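Ticket 2132 - table clearing, Erkdale kitchen
Tue 26 November

Job is rubbish off the round table, leave the pot and the squash alone. Hwang planner still treats clear plastic as tablecloth. Flowers show thru it, so no grasp offered.
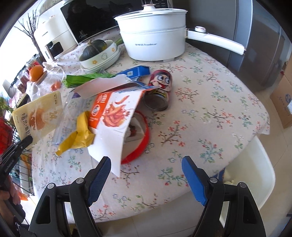
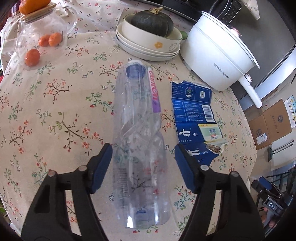

**Category: Perception / transparent items**

Bottle and clear tray both affected. Card seems OK. Raised threshold to 40 - no change. Retry on Skikow build tommorow. Not ready for real kitchens yet imo. Leaving open.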